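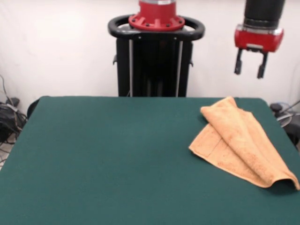 Peach-orange terry towel on the felt-covered table, loosely folded and rumpled.

Product Review: Myklebust Terry Towel, Medium Weight, with Notes on the Coltau Table Felt

Household Textiles Section, Celtar Consumer Testing Office
Published 6 August 2023

Summary of findings

The Myklebust terry towel is a medium-weight cotton towel sold singly and in sets of 2. The Office assessed it for absorbency, behavior in the wash, ease of folding and appearance after extended use. It performed well in the first two areas and acceptably in the third. Its appearance after use was the weakest result, and readers who intend to place the towel in a guest bathroom should read that section with care.

The review also covers the Coltau table felt, a dark green covering that the Office has used as a work surface for textile assessments during the period of this review. The felt is offered for home use as a cover for craft, card and folding tables, and several readers had written to ask whether it is suitable for laundry work.

How the towels were obtained and used

All towels were bought at the ordinary retail price. The maker was not informed of the review and supplied no samples. Two colors were purchased: a peach-orange, listed by the maker as "Apricot," and a plain white. Each towel was washed once before first use, as the care label directs, and was then placed in regular service in staff washrooms and in the homes of participating staff members. Service began in June. By the close of the review, the longest-serving towel had completed 42 wash cycles.

Washing was carried out in warm water with a standard liquid detergent and no fabric softener. Drying was divided between a tumble dryer on medium heat and a drying rack indoors. Folding was assessed by hand, on a flat surface, by staff who had no previous experience with the product.

Absorbency

New terry towels are often slow to take up water until the finishing agents applied at the mill have been removed. The Myklebust towel showed this effect only slightly. After the first wash it took up spilled water without noticeable delay, and by the third wash there was no further improvement to record. The loops on both faces are of similar length, so that neither side is favored for drying.

Performance remained steady through the rest of the review. Towels dried on the rack were somewhat firmer to the hand than those dried by machine, but they absorbed equally well. Users who prefer a soft towel may wish to finish a rack-dried one with a short period in the dryer.

Washing and drying

The towel shed a moderate quantity of lint in its first wash and very little thereafter. The Office recommends that the first wash be carried out separately, particularly for the peach-orange version, which released a faint tint into the rinse water. No transfer of color to other items was found.

Hems remained straight and the stitching held. One white towel developed a single pulled loop near the corner, which was trimmed with scissors and did not run. Shrinkage was slight in the length and could not be detected in the width. On the rack, the towel was dry by the following morning in a ventilated room. In a closed bathroom it required longer, and the Office advises against hanging it folded double.

A separate remark is necessary on the woven border. The Myklebust towel carries a flat band near the end, a common feature in towels of this class. On many products this band shrinks more than the surrounding terry and draws the end of the towel into a gathered edge. The band on the towels reviewed here stayed almost flat. On the peach-orange towel it is also visually restrained, appearing as a stripe only slightly darker than the cloth around it, and some users found it hard to locate when aligning the ends for folding.

Folding

The medium weight is both an advantage and a difficulty. A light towel is easily straightened, while a heavy one holds a crease by its own mass. The Myklebust towel falls between the two. When set down carelessly it keeps its rumples, with one layer riding over another in a thick ridge, and it must be opened fully before a neat fold can be made. Attempts to correct a poor fold from the outside were generally unsuccessful and took longer than starting again.

The following method gave the most consistent results:

Open the towel completely and lay it flat, with the woven border at the end farthest from the body.
Smooth it from the center outward with the flat of the hand.
Bring one long side to the center line, then fold the other over it.
Fold the resulting strip in half, matching the hems.
Fold once more, and store with the rounded edge facing out.

Staff members using this method for the first time needed 30 seconds or less per towel. The finished bundle sits well on an ordinary closet shelf. A stack of more than six becomes unstable, as the terry compresses unevenly, and the Office suggests two shorter stacks where space permits.

Rolling was also tried. It produced an attractive result in an open basket but occupied more shelf space, and the rolls loosened when handled. Households that roll their towels will not find this one especially suited to the purpose.

Appearance after use

The peach-orange towel shows marks readily. Small dark specks and stains stand out against the looped surface, and they remain evident from a normal standing distance in good light. The white towel, contrary to expectation, was the easier of the two to keep presentable - it may be washed at a higher temperature and treated with an oxygen-based whitener, neither of which the care label permits for the colored version.

Treatment of fresh marks with liquid detergent before washing gave good results. Older marks proved stubborn, and two home launderings with pre-treatment lightened them without removing them. None of this affects the usefulness of the towel. It does, however, limit the length of time for which the peach-orange version can be regarded as a presentation item, and purchasers may prefer to assign it to the gym bag, the kitchen or the family bathroom from the outset.

The color itself held well. A towel kept in service throughout the review was compared with one stored unused in a closed drawer, and the difference was minor.

The Coltau table felt

The felt is supplied by the yard and is intended to be drawn tight over a table and fastened beneath. The shade is a deep teal-green, and the surface is flat and matte with a slight fuzz. It gives no glare under overhead lighting, and a pale or warm-colored textile placed on it can be seen clearly to its edges. This was of real assistance in judging whether hems had been aligned.

Its grip is moderate. A towel placed on the felt stays where it is put, which is helpful in the first stages of folding. The same property becomes a small hindrance when a large item must be turned or drawn across the table, and bath sheets in particular must be lifted clear.

Lint is the principal objection. The felt collects loose fibers from terry cloth, and light-colored lint is conspicuous on the dark ground. A lint roller removes most of it. A dry upholstery brush was less effective and tended to raise the fuzz. The felt should not be used under damp laundry, as it is slow to dry and the maker offers no assurance that the dye is fast.

For comparison, the Office also folded towels on a table covered with Bostar wipe-clean cloth. That surface was easier to maintain but allowed the towels to slide, and reflections from the ceiling lights made pale hems difficult to see. For a table used only occasionally for laundry, the Bostar cloth is the more practical choice. For sewing, inspection or sorting, the Coltau felt is preferred.

Price and value

The towel was purchased at $13. At that price it is competitive with others of similar weight, and its durability in the wash supports the cost. The two-piece set offers a modest saving, although it is sold in white only. The felt is priced by length, and purchasers should allow enough for an overhang on every side before ordering, as cut lengths cannot be returned.

Recommendation

The Myklebust terry towel is recommended for everyday use, with preference given to the white version. The peach-orange version is recommended where marks are not a concern. The Coltau table felt is recommended with reservations for dry textile work, subject to regular removal of lint.

Readers who have used either product for longer than the period covered here are invited to submit their observations in writing to the Household Textiles Section.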